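Otance Wrist Camera Kit

Product code OT-475
In stock, ships from our workshop
Fits most two- and three-finger grippers with a standard wrist flange

Overview | What's in the kit | The method | Results | Mounting notes | Support

Hi, I'm Tainá Rezende and I look after the Otance line here at Hiretti. I also wrote most of the recording software, so if something on this page is wrong it's my fault and you can email me directly.

The Otance kit is a small camera, a clamp bracket and a recording package for people who teach manipulation tasks by demonstration. You move the arm through the job, the camera records what the gripper would see, and the joint positions and finger openings get saved alongside it on one clock. We started making them for ourselves because every bracket we bought shifted after a couple of hours and we'd have to throw the afternoon's recordings out. Then two other labs asked for one, and then more did, so now it has a product page!

What's in the kit

Camera module with fixed-focus lens
Clamp bracket and four spare screws
Cable, 3 m, with the strain relief already fitted
Calibration card
Recorder licence (no expiry, use it on as many machines as you like)
Printed quick start sheet, which Josué Nogueira rewrote in July and which finally has the steps in the right order

You'll need your own arm and your own gripper. The recorder runs on an ordinary Linux desktop, nothing fancy.

The method

A fair few people buy this kit after reading our write-up on segment relabelling, so I'll go over it here in plain words.

When you record someone guiding an arm through a long job, you get one long file. Say the job is taking a part out of a computer and putting it back. There's a bit where the arm comes in over the case, a bit where it hunts for the right angle, a bit where the fingers close, and so on. If you train on the whole thing as one lump, the policy gets very good at the coming-in part (there's heaps of it) and stays hopeless at the half second where the fingers meet the connector.

So we cut the files up. The recorder watches for changes in finger opening and wrist speed and drops a marker wherever both change together. A person then goes through and gives each piece a short label in everyday language, things like "line up with the drive latch" or "back away from the cable". The short, fiddly pieces get sampled more often in training than the long, easy ones. That's the whole trick – Valquíria Leite had the idea, and the first version was a spreadsheet.

The other half of it is the second look. After the first training run we play the policy back on recordings it hasn't seen and mark where its guess drifts away from what the person did. Those pieces go to the front of the queue for fresh demonstrations. You end up recording far less of what the arm already knows.

Results

We ran the comparison on our Tomatus arm with an older gripper, nothing tuned up for the occasion. There were 3000 labelled segments in the training pool, covering 14 tasks. Most of the tasks were bench work: unplugging and seating cables, working latches, placing small parts in trays.

For testing we did 582 attempts with the relabelled policy and the same number with the plain one, with the starting positions matched. The relabelled policy finished 475 of its attempts. The plain one did noticeably worse on anything with a connector in it and much the same on the tray tasks, which is what we'd hoped to see, as the tray tasks don't have many fiddly moments to begin with.

Things it didn't fix: soft cables are still rotten. If a cable springs back after the fingers let go, the policy tends to carry on as though it stayed put. Dirceu Godoy thinks we need a longer memory window and I think we need better labels for "the thing moved by itself". We've been having that argument since autumn and I'll update this page when one of us wins.

Shiny surfaces were a bother as well. Bare metal throws highlights that wander as the wrist turns, and early on the marker step kept reading them as motion. Version two of the recorder ignores image changes when it places markers, so please update if you're still on version one.

Where the camera should sit

Mount it behind the fingers and tilt it so the fingertips stay in view at the edge of the picture. People often want to aim it dead ahead to get more of the workspace, and I get the temptation, but the policy does a lot better when it can see its own fingers and the part together. With a desktop tower on its side, you want the board, the memory slots and the drive cage all in view from the approach height.
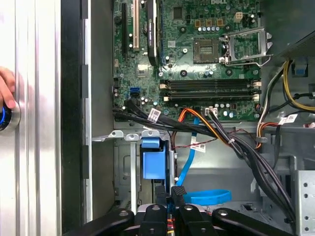

Once you're happy with the angle, do up the two bracket screws a little at a time, swapping between them, and then run the calibration card before you record anything you care about. It takes a couple of minutes. If the recorder complains that the card is too close, raise the wrist a bit and try again.

Leave enough slack in the cable for a full wrist turn. We had one customer snap a plug on the first morning (sorry again, Ademir!) and that's why the strain relief now comes fitted.

Bracket colours

Black or grey, same price. The black one gives you fewer reflections under bench lights and it's the one I'd pick. The Furtado adaptor plate is sold separately and you'll only need it if your flange has the older bolt pattern – check the drawing in the downloads tab before you order, please, we get a lot of those back.

Support

Email is best. I answer most mornings before 10 am, and Josué covers the afternoons. Tell us your arm, your gripper and your recorder version, and attach a short recording if you can. Spare brackets and cables are listed under Parts.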